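About Furnuvia

We love plain surfaces! Furnuvia started in February with three people, one rented workshop and a stack of old cabinet doors that needed a new life. We sand, fill and paint panels for kitchens, closets and hallways, mostly in soft whites and grays – the colors people ask us for again and again. 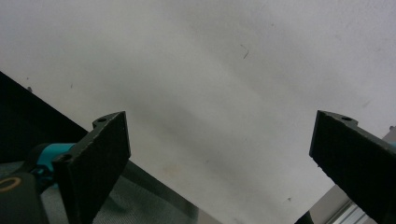 Pale gray is our favorite to work with. It changes all day long as the light moves, and a smooth matte finish makes the most of it. We keep 40 shades on the sample wall (come and hold them up next to each other, it's fun) and we'll happily mix another if yours is missing.

Our workshop is in Irneler, behind the old Bühler building. Bring a door, a drawer front or just a question – we like all of them.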